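The Matter of the Wait

The request reached the Review Office at Oltmont on a Tuesday, in the usual grey folder, and was entered in the register as item 374. It asked that the Office consider whether a fault existed in the planning software known as Pluromura, and, if a fault existed, to whom it belonged. The second part was set in smaller type. Corina Ortner, who had signed for the folder, read the smaller type first.

It was the practice of the Office that a reviewer should spend the first day of any matter reading and should speak to no one about it. Miss Ortner observed the practice. She read the summary, the statement of the Hollenstein site, and the reply to that statement from the planning group. The site held that the machine stopped when it had no need to stop. The planning group held that the machine did what it was told. Both papers had been written with care by people who were plainly tired of one another.

The facts were not in dispute. A pair of arms stood at a table in Hollenstein and worked beside people. Perception told the planner what lay within reach and how sure it was. The planner chose a path, the controller followed it, and a tool called Clitik wrote down everything the three of them said to each other. On certain mornings the planner chose no path at all. It returned the single word WAIT, and the arms held their positions until it returned something else. The longest wait on record had lasted over 135 seconds. The site manager had stood beside the table for the whole of it and had described the experience in his statement as "disrespectful".

On the second day Miss Ortner was permitted to ask questions. She sent for the full Clitik record, and it came in the afternoon with a note from the planning group pointing out that it was long. It was. Clitik had been built to leave nothing out, and it gave the same space to a change of joint angle as to an emergency stop. She set the display to half speed and went through the first wait line by line. Perception had reported an object. Perception had reported a hand. Perception had reported, with a certainty that rose and fell like breathing, that the object and the hand were one thing. The planner had considered this and written WAIT.

She went through the second wait, and the third. The words were the same each time. An object, a hand, and the two together.

The planning group, when asked, said that there was a rule for objects and a rule for hands. An object could be approached. A hand was to be given a clear margin. There was no rule, so far as the group knew, for an object in a hand, and the group supposed that perception was sending bad labels. The perception group, when asked, said that the labels were correct and that it had been saying so since January.

Miss Ortner therefore asked to see the source of the rule file, with its history. This was a larger request than it sounded. The rule file had been moved between stores on more than one occasion, and each move had left behind it a layer of comments addressed to people who had since changed departments. She read the comments in order. Most dealt with margins and speeds. One asked, in capital letters, that the line below it should not be touched. The line below it was empty.

She marked the place and took the record home in her head, against the practice of the Office, and did not sleep especially well.

On the third day she went to Hollenstein. 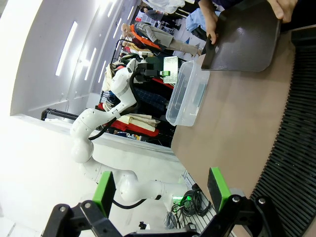

The rule for a hand and an object together had been in the planner all along, and Miss Ortner found it while sitting on a hard chair at the Hollenstein site with the Clitik record open on her knees. It had not been written as a rule. It had been written as a cost, a number added to every path that passed near a thing whose owner was uncertain, and the number was so large that no path could ever be cheap enough to take. She stopped the record at an instant when the wrist view showed it very well: a dark tray held at an angle over the table in a pair of human hands, the clear box standing open beneath it, and the white arm reaching across with its green-tipped finger just beside the box. To the planner, the tray was an object and might be approached. To the planner, the tray was also part of the person holding it. The cost had been put there for the time between, when a thing has not yet been given and has not yet been kept.

She looked for the name against the line. It was that of Liesl Kofler.

Miss Kofler was still employed by Oltmont. She had moved from planning to tooling and occupied a room on the upper floor at Hollenstein, where she maintained, among other things, Clitik. She received the reviewer civilly and offered her the better chair. It did not seem to surprise her that someone had come. She asked only which item number she was, and when she was told she wrote it on the back of her hand.

"You will want to know whether I did it on purpose," she said.

Miss Ortner replied that the Office did not usually put the question in that form. The Office would wish to know what the line was for, whether it had been approved, and whether it could be taken out.

Miss Kofler took the questions in order. The line was for handing over. In the early trials the planner had gone for anything it could see, and it had been quick. It had closed on a cup while a colleague was still deciding whether to put it down. No harm was done. The colleague had let go at once, and had said that it was quite all right, and had afterwards stood a little further from the table than before. Miss Kofler had watched the distance for a week. Then she had written the cost.

"And the approval?"

"There was a form. I filled it in. The form asked for the expected loss of time per cycle, and I put that I did not know. It came back to me for a figure. I believe it is still with me."

She opened a drawer and it was. The form had 5 boxes, of which all but one were complete. Miss Ortner examined it and laid it on the desk between them.

"The comment in capitals," she said. "There is nothing under it."

"There was a sentence. It gave the reason. One of the moves removed blank lines and replaced them, and I think it took the sentence for one." Miss Kofler considered. "It was not a very good sentence."

It fell to the reviewer to ask what it had said. Miss Kofler replied that she could not give the exact words. It had been to the effect that the planner should be made to wait until the person had finished, and that since the planner had no means of knowing when a person had finished, it should wait until the hand had gone away.

They went down together to the table. A test was arranged, as the Office requires, and the test was simple. Miss Kofler would hold out an empty tray and the planner would be run in two forms, once with the cost and once without it. Miss Ortner stood at the terminal. With the cost in place the planner returned WAIT, and WAIT, and WAIT, and the arm stayed where it was. Miss Kofler held the tray out for as long as she comfortably could. When she set it down and drew back her hands, the arm moved.

Without the cost, the planner returned a path almost before the tray was level. The arm came forward. The path was smooth and the margin around the fingers was correct to the last decimal place, and Miss Kofler, who had written a good part of the software that chose it, let go of the tray early.

It was entered in the notes that the tray was not damaged.

"You may try it yourself," Miss Kofler said. "It would be proper for the report."

Miss Ortner agreed that it would. She took the tray and stood where Miss Kofler had stood. She asked that the cost be put back first, and that the other form be run afterwards, if there was time. The planner returned WAIT. She found that she had meant to count, and had not started. The fans in the cabinet ran. Further off a telephone was ringing and was not being answered. She held the tray quite steadily and had the clear impression, which she did not afterwards include, that she was being allowed to change her mind.

There was not time for the other form.

The report of the Review Office on item 374 is dated 2023-06-27 and runs to 3 pages. It finds that the planner behaved in keeping with its rules, that perception supplied correct labels, and that the record kept by Clitik was complete. It finds that the cost was applied before approval had been given, and directs that the form be finished. It recommends that the missing sentence be restored to the rule file in wording to be agreed between the planning group and the site. It further recommends that the screen at the table should show a message during a wait, so that persons standing nearby may know that one is in progress.

The wording of the sentence was under discussion for the rest of the summer. The planning group wished it to say "until release is confirmed". The site manager, in a letter of some warmth, asked that it should say for how long. Miss Kofler was consulted and returned the draft with a single mark in the margin, beside the word "until", and the draft was sent back to her to ask what the mark meant.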